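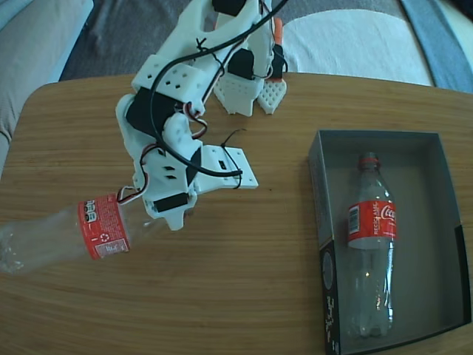 Unit 2: Clearing and sorting in shared living areas

Notes for the practical at Kurkness, November 2023

This unit covers tables, soft seating and floors in a common room. Bring the Gunn workbook. The bench task takes 30 minutes and is done in pairs.

Start with the table. Take drink containers off first, then paper, then crockery. Bottles go on their side in the tub so they don't tip when it's carried. Check the label for a recycling symbol, but check the local rules as well – a symbol doesn't guarantee the council will take it in the kerbside bin. Lids are handled differently at Jondalia, so read the sign on the bin there.

Wipe timber along the grain with a damp cloth, then a dry one. Do the edges and corners last. Don't spray cleaner near upholstery.

Cushions come off the sofa before vacuuming. Vacuum the seat, then the carpet, working back towards the door. Dark carpet shows lint, so go over it twice in different directions.

Before the next class: read page 293 of the workbook and fill in the sorting sheet. Colour codes for the cloths are on the back of the sheet.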